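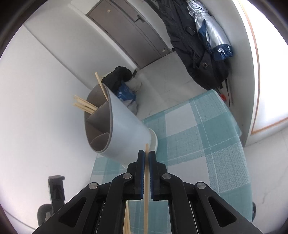
Table and Kitchen, Stidasham

This page of the gallery covers the small things on the dining table at the Stidasham apartment. Ghislain Ouellet and Châu Tăng moved in last July and have been adding pages as each room gets settled. The living room and the hallway are on their own pages. The stove and the shelves will get one later.

The table seats four and stands against a white wall. The plaid cloth came from the old place in Trindoslow and is slightly too long for this table, so one end is folded under. It goes in the machine with the dish towels and doesn't need ironing.

The utensil holder used to live beside the sink. Châu moved it to the table because the chopsticks get used at nearly every meal and the drawer is 11 steps away. It has separate compartments, and the plan is chopsticks in two of them and soup spoons in the back. In practice the chopsticks end up in all of them.
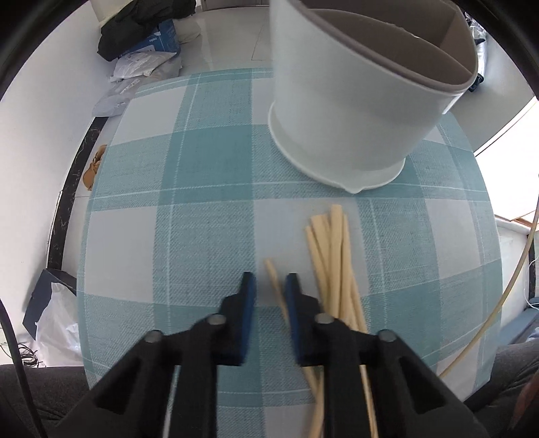 Holder and chopsticks on the plaid cloth. The tray under the holder has a small spout at the front.

The tray lifts off for washing. Ghislain rinses it every 2 or 3 days, and the holder gets a proper wash with a bottle brush on weekends. The chopsticks are plain wood and go by hand, then dry flat on a towel before they go back. Pairs are not matched up. They are all close enough in length that it makes no difference at dinner.

Next page: the spice rack and Aline's bowls.
Previous page: hallway hooks and shoe bench.

Page views: 3,576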